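Gimilent: two home-built arms that learn to handle floppy plastic

README, last updated June 15, 2021
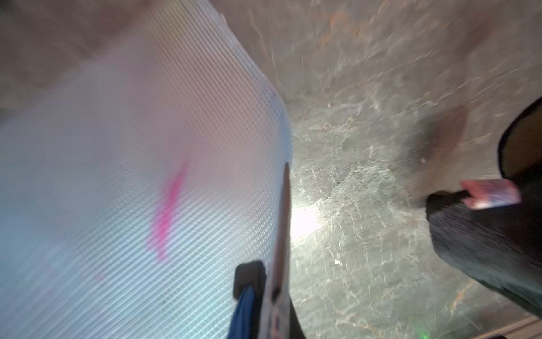

Gimilent started in January as one arm clamped to a worktop, and it has grown into a pair that can work on the same piece of material. I love this stuff! Rigid blocks are easy to grab, but plastic sheeting slides, folds, catches the light and never lies the same way twice, so every run teaches me something.

What you get

The first release holds 830 episodes of sheet handling, each recorded from a small camera at the wrist. Joint positions and gripper opening are saved alongside the video. There is also the control code (called Nellau, in the nellau folder) and the printable parts for the fingers.

The arms

Both arms are the Gallardo design, which I drew up for the shared workshop at Prustham and then kept fiddling with at home. The fingers are long and thin so they can get beside a fold without crushing it. Print them slowly, and print spares. Mine are on version 7 and I already have ideas for the next one.

Getting started

Plug in both arms before starting Nellau. Run the calibration script with the grippers open and nothing between the fingers. Set the speed to 80 in the settings file for your first few tries; full speed is great fun, but a sheet under tension can yank a finger out of its socket.

Known problems

Fast moves blur the wrist video, sometimes badly. I left those episodes in and marked them "blur" in the index, so you can filter them out if you like. Shiny worktops give bright glare spots, and see-through plastic confuses my edge finder no end. The log file stops at 4000 lines and then quietly overwrites itself, which I keep meaning to fix.

Using it

Do what you like with the data and the parts, and please share your changes. If you build a pair of your own I would be thrilled to hear how it goes, especially with thinner film, bubble wrap or cloth. Bug reports are welcome too; say which finger version you printed.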